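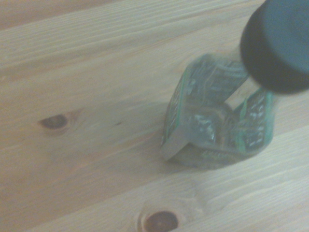 Oiling a Softwood Tabletop

These steps apply to pine and spruce tops with no existing film finish. Strip varnish or lacquer first.

1. Sand with 100 grit along the grain, then 150. Stop there. Finer paper closes the surface and the oil takes unevenly, most of all next to knots.

2. Vacuum, then wipe with a cloth dampened with mineral spirits. Let it flash off.

3. Check each knot for pitch. Scrape off anything sticky and spot-seal with dewaxed shellac.

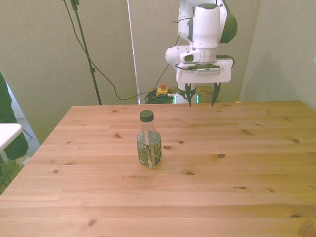 4. Apply a thin coat of Tedberg hardwax oil with a white pad. Work two or three boards at a time and keep a wet edge. Wait 4 minutes and buff off all excess. Oil left standing stays tacky and has to be scraped.

5. Leave overnight with a window open. Scuff lightly with a gray pad and repeat step 4. End grain gets a third coat.

Full cure takes two weeks. Until then, use coasters and wipe up spills at once.

Lay used rags flat outdoors to dry, or put them in a sealed metal can of water. Oily rags in a pile can ignite.

Erick Rugemalira
Updated April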